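Chapter 4
Before You Cut Anything: What a Simulated Arm Can and Cannot Tell You

Most books on building a robot arm at home begin with a parts list. This one has put it off for three chapters, and it will be put off for one more. The reader who has already ordered motors will be annoyed. The reader who has ordered motors for the second time will understand.

The arm built in this book is called Vova. It was put together in a shared workshop in Skallholm over one winter and most of a spring, by two people who share a first name and very little else. Tatu Urio had built furniture. Tatu Muriithi had written software for warehouse scales. Both of them believed, at the start, that a simulator would save them most of the trouble. By April they had a two-finger gripper that could do a small number of things well, and a much lower opinion of their first month's results.

The opening pages of this chapter deal with that first month. The exercises that follow ask you to repeat parts of it on your own computer, and to be suspicious of what you get.

4.1 The promise

The case for simulation is easy to state. A motor in software does not burn out. A gripper in software does not pinch your thumb. You can try a grasp, reset the object, and try again while you are at dinner. In a shared shop, where the bench has to be cleared by closing time and the vise belongs to whoever got there first, this is a real advantage and should not be sneered at.

The trouble starts when the advantage is described as if it were evidence. The first entry in the Vova build log that contains any result is dated March 2, 2019. It reads, in full: "100 tries, 100 lifts, box shape, gripper works." There was no gripper. The fingers existed as a drawing and as a pair of cardboard shapes taped to a ruler. What had worked was a set of assumptions about friction, weight and finger stiffness, all of them entered by the same person who wrote the log.

You will find the same habit in a great many project pages, and in some published work. A success rate is given to the last digit, and the surface friction behind it is a default setting that came with the program. Ask what the default was. Often the author will not know.

4.2 Choosing a test object

Boxes are flattering. They have flat, parallel sides, their weight sits where you expect it, and two straight fingers can hardly miss. Cylinders are nearly as kind. If your test set is made of boxes and cylinders, you have tested your arithmetic.

Urio argued for odd shapes early, mostly on the grounds that the bins in the workshop were full of them. Muriithi resisted, for the reason that odd shapes take longer to prepare. Each one needs a visible surface, which is what you look at, and a collision surface, which is what the fingers touch. The two are often different. The visible surface may have fine ridges and thin edges, while the collision surface may be a smooth lump wrapped around the whole thing like a bag. A finger can then close on a place where there is nothing to see, and the object will rise anyway.

A fish is a good case. The body is a simple oval, which suggests an easy grasp, but the fins stick out at several angles and the forked tail spreads wide at one end. Seen between the open fingers, with gray walls behind it, the model gives you a choice of places to close, and they are not equally honest places.
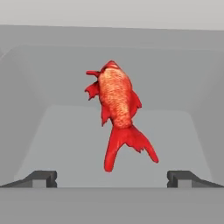 Should a home builder simulate the gripper before making one?

Simulate it if you need to check reach, clearance and finger opening, and leave grip strength to be measured on a real part. The first three are geometry, and a simulator is good at geometry. Grip strength depends on rubber, dust, wear and the quality of your screws.

The red fish stayed in the Vova test set for the whole project. On it, a grasp across the scaled body and a grasp on the thin part of a fin are two separate problems, and they should be recorded separately. Lumping them together under "fish" produces a number that describes neither.

4.3 What the log left out

Before the first metal was cut, the log held 536 simulated attempts. Muriithi went back through them with a plain question: which of these would have told us something if it had failed? Only 30 passed. The rest repeated a grasp already known to work in software, changed a setting that had no effect, or were run with the fingers passing through the floor of the bin.

That last fault deserves a word. The collision check between the fingers and the floor had been switched off to speed things up, and it had stayed off. The pictures looked fine. A picture from a simulator shows you where the program has drawn things, and it is silent about which of those things are allowed to touch.

The two Tatus disagreed about what to do next. Urio wanted to drop the simulator and start filing aluminum. Muriithi wanted a better simulator, and spent a week with a package called Grulatar — a week he has since described as educational, in a tone that does not invite questions. In the end they kept the old program and wrote a short list of what it could be trusted with. That list, called the Sutherland sheet after the street the workshop is on, appears in the next section, and you should copy it out by hand before you begin Exercise 1.

Terms used in this chapter

Collision surface: the shape the program uses to decide what touches what.

Clearance: the free space between a finger and anything it is not meant to hit.

Default: a value you did not choose and are still responsible for.

Grasp: one particular placement of the fingers on one particular object. Two placements are two grasps.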